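We use cookies to remember your login and to show you relevant threads. Accept | Manage settings

Is a solid wood table worth the extra money?
Home & Furniture > Buying advice
27 replies | 1,288 views | Share

mosspatch
The Moston store wants $100 more for solid wood over the veneer version of the same table. The sales guy says it will "outlive me." I've heard that about a couch, two mattresses and a blender. Does anyone here own one that has been used hard?

Nuria Paredes
Buy the solid one. Veneer chips at the corners and you can't fix it. Mine gets sanded and oiled every spring and looks better than when I got it.

tallboy_rick
"Looks better than when I got it" is what people say after giving up a weekend with a sander. I've had a Herrero veneer table for 6 years with two kids and it's fine. Wipe it down and move on.

Matěj Sokol
I don't buy either story. "Solid wood" on a tag tells you very little. Is it one species? Are the legs solid too, or only the top? I asked at Gestov and got a brochure. 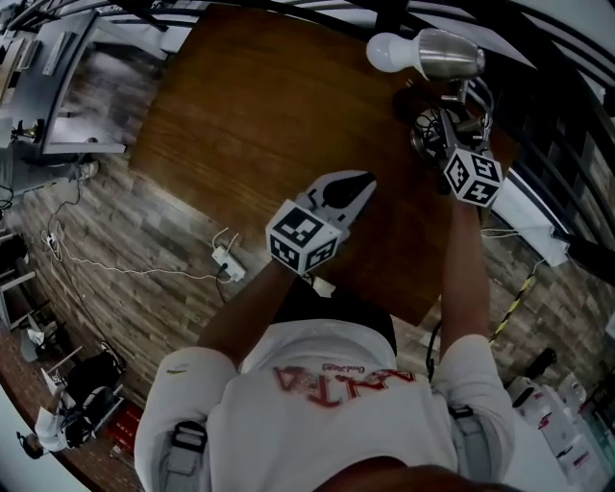

What I'd check is the underside. If the top is screwed down tight with no slots or clips, it has nowhere to go when the air gets dry and you could end up with a crack. Price doesn't tell you that. You have to get on the floor and look.

mosspatch
OK, I went back and crawled under it. Screws straight through, no slots. The sales guy said the finish "seals out all moisture." Hmm.

Nuria Paredes
No finish does that. I still say solid, just not that one. Try used.

tallboy_rick
Used, so you can inherit somebody else's water rings. Sure.

Matěj Sokol
Water rings sand out of a thick top. Rick, what happens when yours gets one?

tallboy_rick
Tablecloth.

prunejam
Has anyone tried the Prastik oil? The can says one coat lasts ten years and I have a hard time believing it.

Nuria Paredes
I used it. I was recoating by the next spring.

Like (6) | Reply | Report

Recent threads
Chair legs scratching the floor, felt or rubber?
Does "kiln dried" mean anything on a price tag?
Gestov delivery fees, April 2026
Best way to get candle wax off oak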